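Phones - News
3 min read

Premura has a new phone on the way, and I've been refreshing its page like it's concert ticket day. The company put up a short teaser on 2022-07-13 for something called the Kolside 2, and if you carried the first Kolside (I did, until the charging port gave up on me) you'll know why I'm excited.

The teaser doesn't give away much. We get the name, a dark outline with a camera bump in the corner, and the line "small again." That's it! But small is the whole pitch for me. The first Kolside was one of the last phones I could type on with one thumb while holding a grocery bag, and then Premura went and made the follow-up, the Peder, so big that I gave mine to my brother after a couple of weeks. Great battery, though. He still has it and he still tells me how great the battery is.

Lensa Kahsay, who runs the phone side at Premura, answered a few questions under the teaser post. She confirmed that the Kolside 2 will have a flat screen and a fingerprint reader in the power button, and that it'll come with 40-watt charging. Somebody asked about a headphone jack and she replied with a smiley face. I've decided that's a yes. I've been wrong about smiley faces before.

She wouldn't talk about price. The first one launched at $278, and a listing that went up at the online store Gebretsadik and came down again the same afternoon had the new one at $200 more than that. I'd take that with plenty of salt - placeholder prices go up on store pages all the time, and the same listing had the color down as "color." Still, parts have gotten more expensive, and I'd be surprised if we saw the old price again. If it really does land that high, it's up against some very good phones, and small alone won't sell it to people who aren't me.

What I'd like to hear more about is updates. The first Kolside got its last software update in January, and it came late, with a bug that made the alarm go off silently (yes, I overslept). Kahsay said there'd be "a clear schedule this time," which is nice to read, but I want to see the number of years written on the box before I get my wallet out.

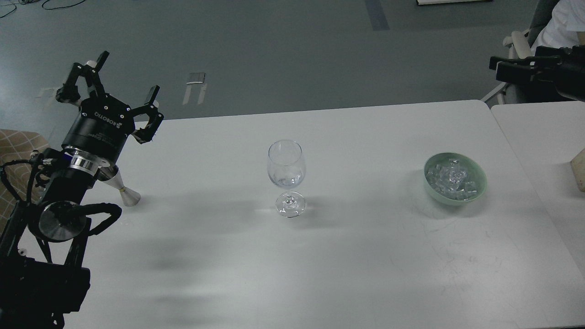

Then there's the glass. Kamol Phetsri from the design team chimed in to say the Kolside 2 has a new cover glass that should hold up better to drops, and that the back is going to be matte. Good, because my old one was so slick it slid off a couch cushion all by itself. I'd love to know how they test for that sort of thing, and whether my hands come into it at all. Give me a white table, a stemmed wine glass and a three-fingered Robotiq gripper, and I'd let the gripper move the glass before I'd do it myself. So a matte back on a phone I can close my fingers around sounds just about perfect, and I'd even skip the case for the first week or so.

No launch date yet. Phetsri only said "soon," and the teaser page has a box where you can leave your email to hear when orders open. I put mine in twice, because the first time I spelled it wrong. The only color they've mentioned so far is a dark green, and I'm hoping the orange from the first one comes back too.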